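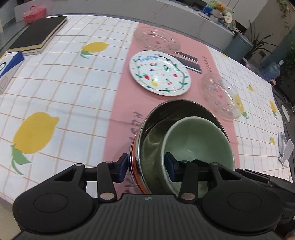
Why Do Bowls Fit Inside Each Other?

Open a kitchen cupboard and you will probably find a stack of bowls. The small ones sit inside the big ones. This is called nesting, and it works because of the shape of a bowl.

A bowl is wide at the top and narrow at the bottom. The sides slope. When you put a small bowl into a bigger one, the slope gives it room to slide down. Now think of a box with straight sides. If two boxes are exactly the same size, one cannot go inside the other. It can only sit on top.

Two bowls of the same size can nest too, but only part of the way. The top one stops when its sides touch the sides of the bowl below. Bowls with steep sides stop early and make a tall stack. Bowls with gently sloping sides go down further and make a short one.

Plates

A plate is like a bowl that has been made very shallow. That is why plates stack so well. A pile of 16 flat plates can fit on one shelf. Sixteen soup bowls would need much more height.

What are they made of?

Metal bowls are made from a flat sheet. A machine presses the sheet into a mold. Metal bends before it breaks, so a metal bowl that falls on the floor may get a dent, but it will not shatter.

Pottery bowls start as clay. The clay is shaped, dried, and baked in a very hot oven called a kiln. Many are covered with glaze, a thin coat that melts in the kiln and turns into a kind of glass. Glaze makes the bowl smooth and stops soup from soaking into the clay.

See-through plates can be glass or plastic. Glass is usually heavier and harder to scratch. Plastic is lighter and easier to carry on a picnic.

Which goes on the bottom?

Piroska Illés runs the kitchen at Tarwood, a day camp where children help set the tables. She teaches three rules for stacking:

Biggest and heaviest at the bottom.
Set each piece down gently. Do not drop it in.
Stop when the stack reaches your elbow.

If a pottery bowl goes inside a metal one, put a folded paper towel between them — hard things rubbing together can leave marks.

When bowls get stuck

Sometimes two bowls will not come apart. A little water between them can hold them together, or the sides may be wedged tight. Do not bang them on the counter. Ask a grown-up to put cold water in the top bowl and stand the bottom one in warm water. Warm things get slightly bigger and cool things get slightly smaller, so the bowls loosen.

Try it

Find four plastic bowls of different sizes. Stack them in order and measure the height with a ruler. Then line them up side by side and measure how much table they cover. Write down both numbers.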